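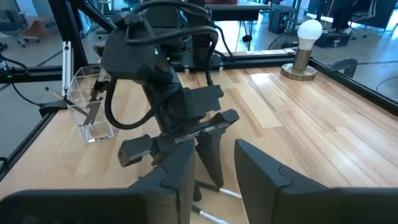 The Goel cell is a tabletop robot station built by Famanside for handling trials with small metal parts. It consists of two arms working over one wooden table, with a surrounding frame of black aluminum extrusion. Each arm ends in a two-finger gripper and carries a small camera at the wrist. The cell is used mainly for picking up and sorting thin rods and slender tools.

Construction

The frame is bolted together before the table surface is laid. Rails run along the sides and the far edge of the table, and upright posts carry the cables and fixed equipment. The side rails also take clamps, which can be moved along the profile and tightened by hand. The tabletop is made of narrow planks in two shades, left without a mat or cloth. Kadri Kütt, who drew up the original layout, chose bare wood so that marks left by the fingers could be found and sanded out at each service.

Cables are led over the top of the arm and down to the wrist in wide loops. The loops must be long enough for the wrist to turn fully in both directions. In the first version of the cell they were tied close to the housings, and the outer jacket wore through at the wrist. The present routing was adopted in January of the following year under the name Flallness routing, after the workshop where it was first tried.

Setup

Setup begins with the power off. The operator checks that both arms move freely by hand and that no cable is pinched. After power is applied, the indicator light on the motor housing is read before any motion is allowed. A steady green light means that the drive is ready. Any other color requires the cell to be switched off and the connectors reseated.

The arms are then brought to the home position one at a time. The grippers are opened and closed 200 times at low speed, and the opening is measured at the fingertips before and after. If the two readings differ, the finger screws are tightened and the run is repeated. The wrist cameras are aligned last, with the fingers open so that the work between them can be seen.

Test parts are placed on the table or stood in a clear acrylic container with dividers. The container is kept to one side of the working area, where either arm can reach it. Lamps and other loose articles may remain on the table during a trial if their positions have been entered in the log.

Maintenance

Fingers are inspected daily for chips at the tip and replaced as a pair after 4000 grips. Mixing old and new fingers is not permitted, as uneven tips cause thin rods to roll out of the grip. The standard replacement set is listed by the maker as part 1671 and is supplied by Ovine.

Rail clamps are checked weekly. The cables are examined at the same time, beginning at the wrist, and a cable with a cut or flattened jacket is taken out of use at once.

Repairs

A service review by Kaj Zoëga recorded 93 faults in the cell. Most concerned loose connectors and worn fingers. Motor failures were rare and were handled by exchanging the complete housing, after which the full setup procedure was carried out again.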